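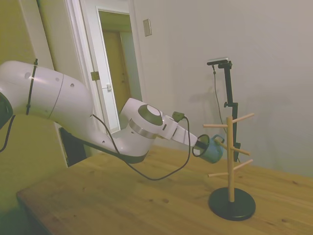 Home Articles Interviews Tools Archive Contact

Hanging a mug on a peg: Iresha Gazi on planning the last few inches

Iresha Gazi writes motion planning software at Suvbridge, where she has spent most of the past two years on one family of tasks: picking up a thing with a handle and hanging it on something. Mugs are the usual test object. Her planner is called Rezende, after a street she used to live on, and it runs on the lab's arms and in simulation.

We talked in August, mostly about why such a short motion needs so much code.

"People think the hard part is the grasp," she said. "For this task the grasp is a choice you make early and then have to live with. If you hold the mug in a way that puts your fingers or your wrist where the tree is, there is no path. You can search all afternoon."

Her group prefers to have the fingers go into the mouth of the mug and hold it by the rim from the inside. That leaves the handle free and pointing away from the gripper. The cost is that the mug has to be tipped on its side for the approach, and the wrist ends up in a part of its range where it has less room to turn.

Rezende deals with this by working backward. It starts from the finished pose, with the handle over the peg, and asks which grasps could reach it. Grasps that fail are dropped before the arm moves at all. "The first version did it in the other order," Gazi said. "It picked the best grasp by itself, by stability, then tried to plan the hang. It threw away a lot of good plans that way, and it took us too long to see why."

To tune the new ordering, the group ran 3,455 hangs in simulation with mug shapes and peg angles varied. In 627 of them the planner returned no path. She went through the failures by type and found that most came from one setting, a safety margin around the pegs that was wider than the gap between some handles and the side of the mug. "So the planner was right. With that margin, you can't put a peg through that handle. We had told it the task was impossible."

The margin now shrinks as the handle gets close to the peg, and only for that pair of shapes. Everything else, including the other pegs and the pole, keeps the full distance.

Contact is treated as a separate phase. Once the handle is near the peg, the planned path gives way to a compliant controller that moves slowly and allows the mug to shift a little if it touches. The controller runs at 100 updates per second at the task level. Gazi said she would like it to be faster but has had other things to fix first.

One of those is perception. A camera gives the planner a pose for the mug before the grasp, and that pose is usually fine. After the grasp it is less useful, as the gripper hides part of the mug and the mug may have turned in the fingers. "You need to know where the handle is now – where it was ten seconds ago doesn't help you," she said. The current build takes a second look just before the approach and corrects the handle angle. If the two estimates differ too much, the arm backs off and looks again from another position.

She was less happy talking about cables. The planner models the arm as rigid links and knows nothing about a cable hanging from the gripper. For now there is a rule that penalizes large wrist turns, which keeps most of the slack out of trouble. "It's a patch. I'd call it that in the code review too."

A second group, at Flemham, has been using Rezende with its own arm and sends back logs. Those logs led to a replay tool named Zundton, which lets a developer step through a failed attempt and see which constraint stopped the search at each point. Gazi said it has changed how she works more than anything in the planner has. Before that she read text output and guessed.

Each new build has to get through 50 hangs on the real arm before it goes to Flemham. A dropped mug means the build is held and the log goes into Zundton the same day.

I asked what she wants to work on next. She said trees that already have mugs on them, where the free peg may be behind a full one and the planner has to choose the order. She has a branch started for it. It handles two mugs and gets slow at three.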